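Official welcome for a returning calypso finalist: how is it arranged?

2 min read

Haziq Wattimena
Our association wishes to request a formal reception for a young singer from Altlow who placed second in a regional calypso final. She returns in September. Does the Ministry of Culture organize such events on request, or must the community apply through the district office? We expect 100 guests.

Brunet Cultural Desk
Requests are submitted in writing to the district office, which forwards them to the Ministry. The letter should state the performer's full name, the title of the competition, the placing obtained and the arrival details. Please allow 30 days for a reply. A motorcade requires separate police approval, and the road permit must be in the name of a registered body. The Ministry may provide a speaker and a sound system. Refreshments remain the responsibility of the host.

Clilero
The district office is correct for the letter. We did ours by phone and got no answer. Send two copies and keep the stamped one.

Trarkon
Applicants may also complete the form at the public computer desk in the Altlow library, which reopens once servicing is finished. Printed forms are accepted until then. 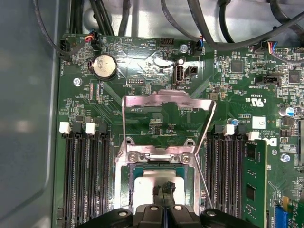 Processor socket with the load plate raised.

The form does not cover cash awards to performers. Those are considered under a different program.

2 comments

altlow_mas: Is the steel band booked through the same letter?

Brunet Cultural Desk: It is not. Please contact the band directly and name it in your program.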